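Chapter 3: Selling Cut Flowers

Small shops live or die on waste. Start there. Asabe Oyelaran's shop in Effiong bought 200 stems a week and threw out 112 — more than half. Why? Wrong mix, wrong day, no records. 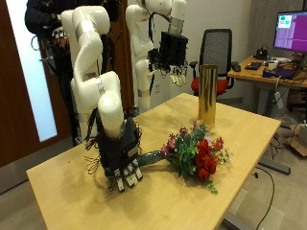 Page last changed: November

Key terms for this chapter: stock, mark-up, wastage. Learn them now, they come back in chapter 4. Mark-up first. Cost price plus a bit, teh bit pays the rent.
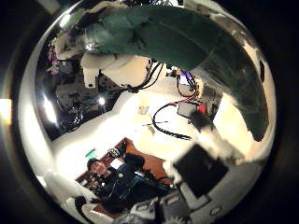
and the wages, and the stems that dont sell. Musa Ekpo at Bolport priced everything at 2 times cost. Too low — see the table overleaf.

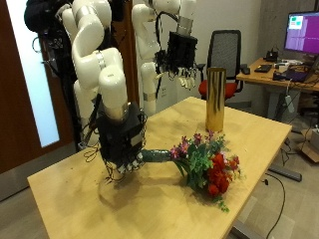 Fig. 3.2 Bouquet with red roses, stem wrapped in green.

Now read the Lateto case and work out the wastage.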